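Home Programs Reports Archive Contact

Gekdale Assisted Shelving Project: Progress Report to the Wiseo Fund
30 October 2024
Prepared by the Canpolat Operations Office

Purpose of this report

This report covers work completed at the Gekdale order hall since the April review. It sets out the progress made on the robot-assisted shelving station, the effect of the project on the staff of the hall, and the matters on which the Fund's guidance is requested before the next payment is released.

Background

The Gekdale hall fills mixed household orders, chiefly groceries, drinks and small gift items. It handles some 400 orders on a normal day. Goods come to the benches by cart, are sorted by hand, and are placed on open shelving until the order is complete. The hall employs 29 people on the benches, and most of them rotate through shelving at least once in a shift.

Shelving was chosen for the first stage of automation at the request of the staff. In the survey attached to our original application, it was the task most often linked with sore wrists and shoulders, and the one that new employees found hardest to learn at speed. The grant supports the design of a station at which robot arms move goods between a worktable and the shelf, with a bench worker deciding what goes where and dealing with anything the station declines to handle.

Work completed

The period was spent in simulation, as agreed. The Zovo team built a virtual worktable and a turquoise shelving unit, and all grasping and placing trials have been carried out there. No equipment has been installed in the hall, and no bench has been taken out of service. 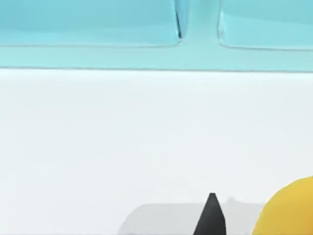 A total of 600 trials were logged and reviewed. The early trials used one item at a time on a clear table. These gave the developers a baseline for reach and approach, but bench staff pointed out that a clear table is rarely seen in the hall after the first hour of a shift. The plan was amended, and the later trials placed mixed goods close together, with items of different height and stiffness sharing the same surface.

Bottles have received the most attention. They make up a large share of the orders, they tip easily, and they vary in shape at the neck and shoulder, where a gripper is most likely to close. The team has also worked on bread and other soft goods, which must be lifted without being crushed. Progress on soft goods has been slower than planned — the report on that item is given under Difficulties.

Review sessions were held with staff from both shifts. At each session, recorded trials were played back and employees were invited to stop the playback and state what they would have done differently. Their remarks were written down and passed to the developers with a reply due at the following session. The office regards this as the most useful part of the period's work, and proposes to continue it through installation.

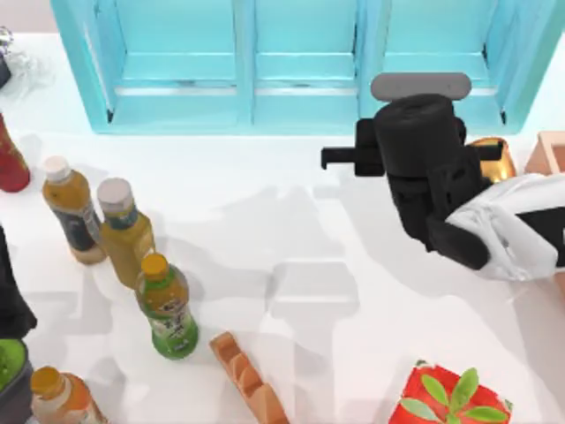
Ertuğrul Aksoy asked at one of these sessions that the arm be made to wait whenever a person's hand is over the table, even if the hand is well clear of its path. In his view a worker should never have to guess whether the machine has noticed. He added that he would accept a slower station on those terms, and that he expected most of the early shift to say the same.

The request has been adopted. The waiting rule will apply to every station and cannot be switched off from the bench. The developers estimate that it will lengthen the average cycle, and the revised targets submitted with this report take that into account.

Effect on staff

The office gave an undertaking in April that no position would be lost as a result of the project, and that undertaking stands. The content of some positions will change. Under the present plan, 4 employees will train as station leads. A lead will start and stop the station, clear items it has refused, and keep the daily log. Leads will remain on the bench rotation for the rest of the shift, so that the role does not become separate from the work it supports.

Two concerns have been raised repeatedly. The first is pace. Employees are worried that the speed of the station will become the standard by which the people next to it are judged. The office has agreed in writing that station data will not be used in individual performance reviews. The second is skill. Several experienced employees believe that newer colleagues will lose the habit of building an order by eye, and that the hall will be poorly prepared on a day when the station is down. A manual shelving hour has been added to the weekly schedule in response, and its value will be assessed at the end of the first quarter of live use.

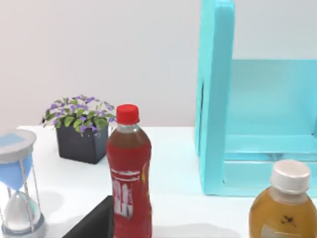

Training materials are in draft. They are written in everyday language and will be tested with employees who have not attended the review sessions. The office has asked for paid time for this training, and the cost appears in the revised budget.

Difficulties

Soft goods remain the weakest area. Simulated bread does not give under pressure quite as real bread does, and the developers advise against relying on those results until they can be compared with physical trials. The office therefore proposes that soft goods be shelved by hand during the first stage of live use.

Work on crowded shelves is also behind schedule. Placing an item in an open compartment is well understood. Placing one beside goods already on the shelf calls for more trials, and these have been moved into the next period.

Matters for the Fund

The Fund is asked to approve the revised cycle targets, to agree to the exclusion of soft goods from the first stage, and to confirm that training time is an allowable cost. Subject to these decisions, the office expects to submit an installation plan with its next report.

Comments

benchside_g: Glad the waiting rule is in writing. Please put it on the station itself too, where a new starter will see it.

M., late shift: Will the manual hour count as training time or ordinary time? The report does not say.

Canpolat Operations Office: It will count as ordinary time. The wording will be corrected in the next version.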